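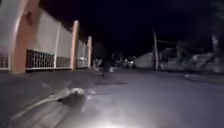 Why the short song deserves more patience

I have been writing about small bands for 14 years, and in this time I have heard one complaint more than any other: songs are becoming too short. My friend Khurram Usmani makes this complaint every time we meet. He says that a song under two minutes is only an advertisement for a song. I respect his ears, but I do not agree with him.

In September I listened to Brameck, the second album by Sidra Ghumman. It has eleven songs, and the longest of them lasts 172 seconds. The third one, "Husar", lasts 71 seconds. It has one verse, a bass line which goes down four notes, and a piano that enters very late and leaves almost at once. The first time I thought my player had a fault. The second time I understood that the verse was complete. What would a chorus add to it? She has already said the thing.

People usually blame streaming for this, and of course the way of payment has its influence. But my father had a box of old singles, and many of them were finished before he could sit down again. Nobody called those musicians lazy. The long album track came afterwards, and I think we have made it the measure of seriousness without discussing it much.

I must be fair to the other side. There is a bad kind of short song, where the hook comes in the first five seconds and is repeated until you are tired. The new single by Tovier is of this kind, I am sorry to say. Haruto Kikuchi produced it, and he did much better work on the slow records of Grisness, where he let a drum machine run alone for a whole minute. I would not want to lose that minute.

So my request to listeners is a modest one. When a song stops early, play it again before you decide that something is missing. Khurram has promised to try this with "Husar". He has also asked me to sit through a live recording of forty minutes, with one guitar solo in the middle, and I suppose I have to accept.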